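Torchons et serviettes : comment je m'en sors depuis que j'ai jeté l'adoucissant

Publié le 2018-07-28 dans Linge et buanderie
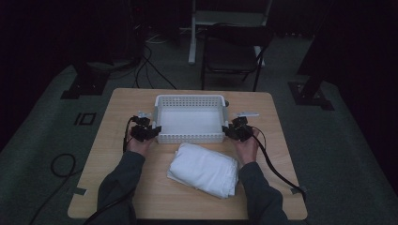

Lihua Tang m'a écrit après mon billet sur les taches de gras que ses torchons blancs n'essuient plus rien, qu'ils poussent l'eau d'un bout à l'autre de l'évier, et qu'elle est à deux doigts de tout remplacer. Surtout pas, Lihua ! Tes torchons sont sûrement encroûtés, et ça se rattrape très bien (les miens ont connu la même chose, j'en ai même transformé deux en chiffons à vitres avant de comprendre).

Le coupable, neuf fois sur dix, c'est l'adoucissant. Il laisse un film gras sur la fibre, lavage après lavage, et le coton finit par ne plus boire. Ajoutez à ça la lessive qu'on verse à la louche, l'eau calcaire, les programmes à 30 parce qu'on veut bien faire, et vous obtenez un torchon tout doux, tout joli, complètement inutile devant une pile d'assiettes.

Le décrassage

Je le fais deux fois par an, en novembre et au début de l'été, sur le blanc uniquement. Dans une bassine, je dissous 2 cuillères à soupe de percarbonate dans de l'eau bien chaude, du robinet, pas bouillante. J'y plonge les torchons secs, je remue avec une vieille cuillère en bois et je laisse tremper toute la nuit. Gants obligatoires, fenêtre ouverte, et on ne ferme jamais le récipient, le produit dégage de l'oxygène et un couvercle peut sauter. Le matin, l'eau a une couleur que je préfère ne pas décrire.

Ensuite, tout part en machine à 60, sans rien d'autre que la moitié de la dose de lessive habituelle. Si au rinçage ça mousse encore, je relance un rinçage, et tant pis pour la facture.

Sur la laine et la soie, jamais de percarbonate. Sur les couleurs, je m'abstiens aussi, j'ai gardé un mauvais souvenir d'une nappe rouge.

Et l'adoucissant, on le remplace par quoi ?

Par du vinaigre blanc, un petit verre dans le bac prévu pour l'adoucissant. Non, le linge ne sent pas la salade, l'odeur s'en va au séchage. Attention quand même à ne jamais le mélanger avec de la javel, ça dégage du chlore et c'est vraiment dangereux. Certaines notices de machines le déconseillent à cause des joints : lisez la vôtre avant. Chez moi, c'est une Vukside achetée d'occasion, et la notice n'en dit pas un mot, alors je me contente d'en mettre une lessive sur deux.

Pour le linge neuf, pensez à le laver avant de vous en servir. Les torchons sortis de l'emballage ont un apprêt qui les rend raides et imperméables. J'avais acheté un lot chez Kirka, du beau coton à 500 grammes au mètre carré d'après l'étiquette, et j'ai cru m'être fait avoir pendant trois semaines. Au quatrième lavage, ils buvaient comme des éponges. Les Adatitz de ma belle-mère, plus fins, ont été bons tout de suite, mais ils froissent horriblement.

Sécher, plier, ranger

Dehors, quand on peut. Je secoue chaque torchon d'un coup sec avant de l'étendre, ça évite la moitié du repassage (l'autre moitié, je m'en passe très bien). En hiver, j'étends devant la porte-fenêtre en laissant de l'espace entre les pièces, sinon c'est l'odeur de renfermé garantie. Si elle est déjà là, inutile de ranger en espérant que ça passe ! On relave.

Pour le pliage, je fais simple : en trois dans la longueur, puis en deux, et encore en deux. Les torchons tiennent debout dans un panier, comme des dossiers, et on en prend un sans faire dégringoler les autres. Je préfère de loin les paniers ajourés en plastique aux boîtes fermées, l'air circule et un coup d'éponge suffit pour les nettoyer. Le mien vient de la droguerie Alvarado et m'a coûté 16 francs, un peu cher pour du plastique, mais il a survécu à un déménagement et aux enfants.

Mettez toujours les propres derrière et piochez devant. Sans ça, ce sont les mêmes quatre torchons qui s'usent toute l'année et les autres jaunissent au fond du placard.

Pour ceux qui sont vraiment au bout du rouleau, j'en coupe des carrés que je garde sous l'évier. Pas d'ourlet, j'ai la flemme, un coup de ciseaux cranteurs et ça ne s'effiloche presque pas. Ils servent pour les vitres, les chaussures, l'huile renversée, le vélo.

Lihua, redis-moi ce que donne ta nuit de trempage. Et si quelqu'un a une bonne méthode pour les taches de curcuma, je prends, parce que là, à part les étendre en plein soleil et attendre, je sèche complètement.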